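4 August 2021

Table covering, bench 2. New kraft paper is down and the grid is on in blue tape. Used up 2 rolls. Paper came folded from Bonard, so it has creases; pressing it by hand did not get them out. Tape lines wander a little and some edges are ragged. Good enough for laying out parts by cell.
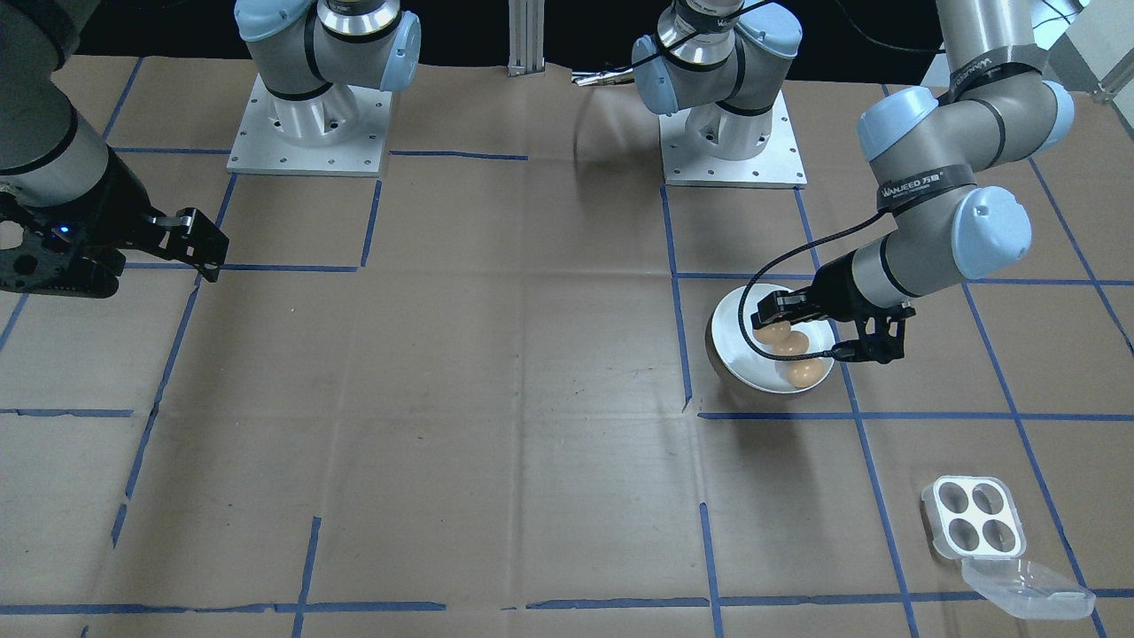
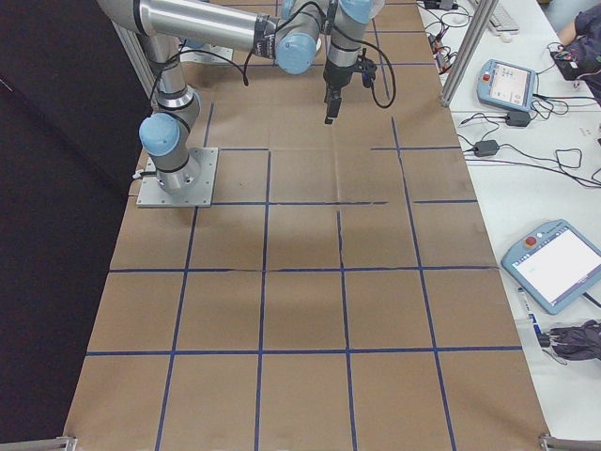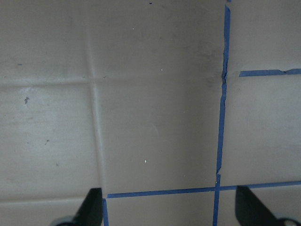 Dagmar Koubek thinks the short pieces should be redone before we number the cells, and she would snap a chalk line first. Halima wants to leave it until September, when the paper gets changed again.

To do: order tape, item 207 on the Torvik list.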